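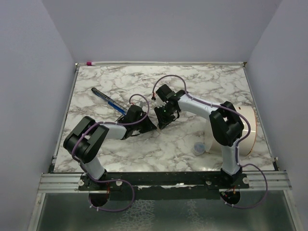
My aunt said on the telephone that you couldn't call a place a café if the last bus left before the cake was cut, and that she for one wouldn't be coming to Lellemville until the council saw sense. I had been owner of the Leone for two days. I wrote "bus" on the back of an envelope, under "drains".

The bus in question was the 136, which ran from Plaserico to Grodine by way of everywhere else, and stopped outside my window at ten to three. It had always stopped at ten to three. The previous owner had mentioned a charming view, a loyal clientele and a temperamental boiler, and had kept quiet about the fact that the loyal clientele got up as one body at quarter to, wrapped whatever was left in a napkin and went home.

I tried serving the cake earlier. At half past one they looked at it with suspicion, as if it had been left over from something.

"It's a bit soon," said the woman in the green coat, who had eaten a bacon roll, a scone and most of her husband's soup.

So I wrote to the bus company. I kept it civil. I pointed out that Lellemville was a town of 3668 people, according to its own sign, and that surely a few of them might like to be somewhere at four o'clock. The answer was dated June 1, 2018, and came in August, on the bus. The company thanked me for my interest in Grodine.

I wrote again. I had no interest in Grodine, I said. I had been there once for shoes. 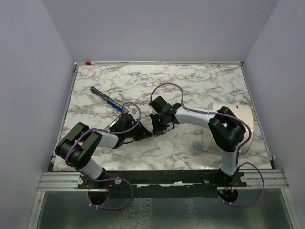 White marble pattern with grey and brown veins, and a small pink-and-white cap.

The second reply proposed a meeting, at my premises, at a quarter to three. I baked a coffee and walnut, the big one, and put out the good plates. The regulars heard about it, as they heard about everything, and turned up in their better cardigans to support me by not ordering much.

The man from the bus company was young and damp and had come on the 136. He opened a folder. He said he'd been looking forward to hearing our concerns, and that he had about six minutes.

We all looked at the cake.

I have never cut anything so fast. The woman in the green coat passed the plates down like buckets at a fire, and her husband, from whom I'd never had a word, explained the history of the timetable with his mouth full. The young man wrote down "walnut" and then crossed it out. At ten to three the bus drew up and sounded its horn, and every person in the room stood, him included, with a napkin. 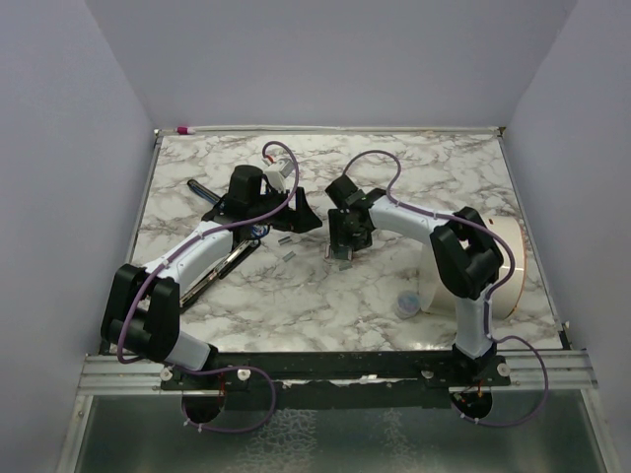 Well, that went nicely, the driver called through the open door, and was there any of it going spare?

I looked at the slice I had been saving for myself. I looked at the driver, who was already turning off the engine.

They left at twenty past. The young man had a second helping and missed his connection at Grodine, and the week after that a new notice went up on the stop, saying that the 136 might be subject to delay at Lellemville owing to local conditions.

I rang my aunt to tell her. She asked what I'd done about the drains.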